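We use cookies to remember your settings and to count visits. By continuing to read you accept this. Manage choices | Accept all

An open day at the Flenis kitchens

In July 2024 I visited the open day of Flenis, a firm that furnishes small flats and student residences. I had read the announcement in the window of a bakery and I wrote to reserve my place the same evening. My own flat has a very small kitchen, so I had a selfish interest as well.

The building is behind the Limier tram stop, and you must walk along a fence for a long time before you find the door. They gave each of us a paper badge and a cup of tea. Our group was small and our guide was Lụa Khương, who has worked there 3 years and plans the interiors. She spoke quietly and we had to stand close to her, but everything she said was useful.

First she told us how many things a person really keeps in a kitchen. Flenis asked their tenants to write lists, and they received 639 of them. Most people own less than they believe, and what they own is often in the wrong place. The fridge is the best proof, she said, and we all laughed a little because each of us was thinking of our own. 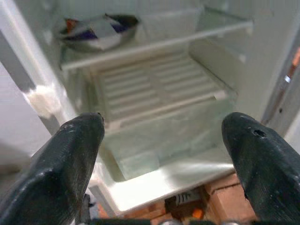
Lụa prefers glass shelves to wire ones. Small jars stand straight on them, and if some milk is spilled it stays on one level and does not travel down to the vegetables. She also advised us to put opened packages into a bowl or a tray, so that you take out one thing and not five. I have done this at home since the visit, with an old soup bowl, and my husband has stopped asking where is the cheese. For the crisper she had only one rule – do not wash the lettuce before it goes in.

One lady asked about ice and frost, and we stayed on this subject quite a while. The answer was to look at the rubber seal first. You close the door on a strip of paper and pull, and if the paper comes out easily the seal is tired. In January, when the air in the flats is dry from the heating, they have fewer complaints of this kind than in summer. I did not know it.

After the tea we spoke about the living part. Flenis buys the tables from a workshop called Thân, and last year they ordered 2556 of them in different sizes. This number surprised me, but a residence needs many tables. The idea is that a small table and a larger one in the same colour can be used together or apart, according to the number of guests.
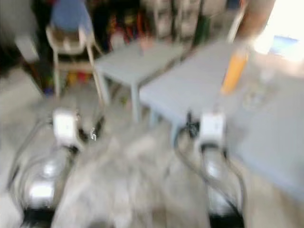

A pale colour makes a small room feel calmer, in Lụa's opinion, and I agree with her, although it also shows every mark from a coffee cup. She recommends a light grey floor for the same flats. A gentleman with grown-up children said that he would choose brown for everything, and they had a friendly discussion until it was time to go to the next part.

The last part was a talk about a storage system named Unamness, and here I must be fair and say it was too long. It lasted 40 minutes and the room was warm. The drawers are well thought out, but the prices were not mentioned until somebody asked, and then the answer was not very clear.

I would still recommend the visit. It is free, you should reserve early, and bring a pen – there is a lot to write down. The tram back to the centre was full, so I walked as far as the river and took the bus from there.

Comments

Odile M.
I tried the paper strip on my fridge and it fell out by itself! New seal is ordered.

gumleaf
Is there parking near the tram stop? My mum would love this but she can't walk far.

Perrin
We have pale blue tables at work and the coffee marks come off with bicarb and a soft cloth. Don't scrub.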